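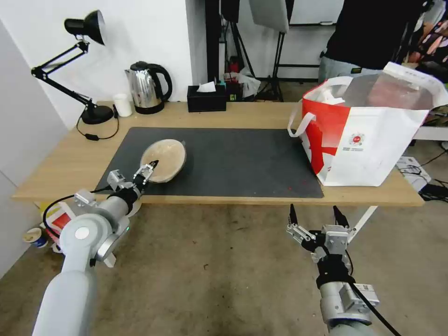 Frequently asked questions about the table mat and the woven bowls

On this page we collected the questions which customers of the Gidico shop write to us most often. They are about the large table mat, the shallow woven bowls, and a little about the other things one keeps on a work table. If your question is missing, please write to us, and we will add it when we can. Last changed 2022-05-05.

We use cookies to remember your basket and your language. By staying on this site you agree to this. Accept / Settings

ORDERING AND SIZES

Which size of mat should I take?

Please measure the free part of your table, and not the whole table. If you have a lamp or a kettle standing at the back, the mat should end in front of them. A mat which lies half under a lamp base will always make a small wave, and the lamp will not stand straight. The large mat is 56 cm deep. For a narrow table against the wall this is often too much, and then the middle size is better.

Can I cut the mat myself?

Yes. Use a sharp knife and a metal ruler, and cut from the back side. Make several light cuts along the same line. The cut edge does not fray, but it is a little less smooth than the edge from the factory. A mat that was cut can not be returned.

Is the dark gray the same as last year?

Almost. The Hamada mat was made a little darker from December. If you put an old and a new one side by side, you will see the difference. When you need two which match, order them together and write this in the comment field.

Do you sell the bowls one by one?

Yes, one by one or as a set of 3. The Trurnudholm bowl has a pale inside and a darker rim. Each one is woven by hand, so the rim can be a little uneven and the size can differ by a few millimeters. We do not consider this a fault. If your bowl rocks strongly on a flat table, please send us a picture and we will exchange it.

UNPACKING

My mat has a fold line. What should I do?

The mat is sent rolled, but the smallest size is sent folded one time. Lay it on the table with the top side down and leave it overnight. In the morning turn it. If the line is still there, put some heavy books on it for another day. Please do not use an iron. We had two customers who tried, and both mats became shiny in that place.

The mat smells when it is new. Is this normal?

A light smell in the first days is normal. Open the window and let the mat lie flat, not rolled. You can also wipe it with water and a few drops of dish soap.

What do I do with all the packaging?

Keep it until you are sure that you like the product, for a return is much easier in the original material. I collect mine in a big shopping bag at the end of the table while I unpack, so the small pieces do not go on the floor. Later you can sort it: clear film and bags go with plastic, the white paper goes with paper. The rules in your town may be different from ours, so please look there first.

The bowl came pressed on one side. Can I repair it?

Usually yes. Hold the bowl over steam for a short moment, or put a damp cloth around the rim and wait until the fibers become soft. Then press it in shape with your hands and let it dry upside down on a towel. Do not dry it on a heater. If a strand is broken, this will not help, and you should contact us.

USE ON THE TABLE

Can I put a kettle on the mat?

An electric kettle which stands on its own base is no problem, the base does not become hot enough. But we recommend to keep the kettle at the back of the table, next to the mat and near to the wall socket. You will have fewer drops on the mat and the cord will not lie across the place where you work. A hot pan or a pot directly from the stove must not be put on the mat. It will leave a ring and we can not remove it.

Where should the lamp go?

For people who write with the right hand, the lamp stands best at the left, and for people who write with the left hand it is the opposite. An adjustable lamp should be turned down so that the light falls on the mat and not in your eyes. Lead the cord behind the other things. If it must go over the table, fix it with a clip under the edge. The Kandlow clips in our shop fit to table tops up to 3 cm.

Does the mat slide?

On a smooth wooden table it can move a little if there is dust under it. Wipe the table and the back side of the mat with a damp cloth, and let both dry completely. After this it should stay in place.

Will the mat leave a mark on light wood?

The mat itself does not give color. But wood becomes darker with daylight, and the covered part stays as it was. After a year or two you may see a paler rectangle. Move the mat from time to time, or take it away for some weeks in summer.

What can I put in the woven bowl?

Bread, fruit with a peel, keys, letters, yarn, wrapped sweets. Not salad and not cut fruit. For crumbly things put a cloth or a paper napkin in first. Some customers use it for the small items that otherwise lie everywhere on the table, and for this it is good, because it is shallow and you see everything at once.

CLEANING

How do I clean the mat?

With a soft cloth, warm water and a little dish soap. For ink, try alcohol on a corner first. Do not put it in the dishwasher or in the washing machine.

How do I clean the bowl?

Shake it out, then use a dry brush. If there is a spot, take a damp cloth and dry the bowl well afterwards, tilted, so that the air can reach the bottom. It should never lie in water.

There is dust in the weaving and I can not reach it.

A vacuum cleaner with the small brush on the lowest level works well. An old toothbrush also.

DELIVERY AND RETURNS

How much does the delivery cost?

It is shown in the basket before you pay. Mats which are longer than one meter go as a long parcel, and this costs more. We are sorry about this, but the price is made by the carrier.

How long can I return?

You have 30 days from the day you received the parcel. The mat should be clean and uncut, and the bowl should not be used for food. Put the order number on a paper inside the box.

I want to order for an office or a school. Is there a lower price?

Yes, from ten mats. Please write us the size, the quantity and the address, and we will send you an offer by e-mail. For very large orders we need more time, as the mats are then cut new.

Do you have a spare part number for the cable clips?

The white clip is number 598 and the black clip is number 3000. They are the same form, only the color is different.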